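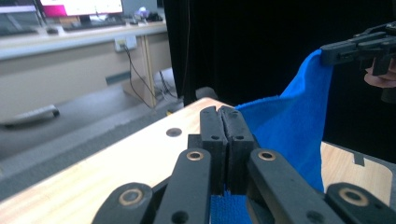 Bancada das toalhas, turno da tarde. As pinças são da Velex.

ferro_a_vapor
Trabalho na lavandaria da Lashari, secção de felpos. Desde maio temos gente a dobrar toalhas com estas pinças na mão em vez de usar os dedos, para depois uma máquina aprender. A chefia diz que ninguém perde o lugar. Alguém já passou por isto?

mola44
Passei, em Trekelbridge. Também ninguém perdia o lugar. Quem saía é que não era substituído, e quem ficou passou a desencravar a máquina e a assinar folhas.

ferro_a_vapor
Pois. E uma toalha à mão são segundos. Com a pinça, só para apanhar o canto já se perde tempo. A meta passou de 3.000 peças por semana para 530 e mesmo assim há quem fique para trás.

tambor_lento
Discordo um bocado. Fiz 44 turnos disso na Flutton e cheguei ao fim do dia com as costas melhores do que na calandra. Se a máquina ficar com os lençóis molhados, por mim pode levá-los.

mola44
Se ficar. O que lhe estão a ensinar é a toalha seca, em cima de uma mesa, com tempo. O lençol molhado continua a ser teu.

tambor_lento
Por algum lado se começa. Há uns anos também diziam que a dobradora de lençóis nunca ia funcionar.

ferro_a_vapor
A nossa funciona quando quer. O que me chateia é outra coisa - pagam o mesmo à hora e o jeito que levei anos a ganhar fica gravado para a empresa. Perguntei se havia algum suplemento e responderam que é "formação".

mola44
Pede isso por escrito. E pergunta o que acontece às gravações se saíres.

ferro_a_vapor
Vou pedir. Se responderem, ponho cá.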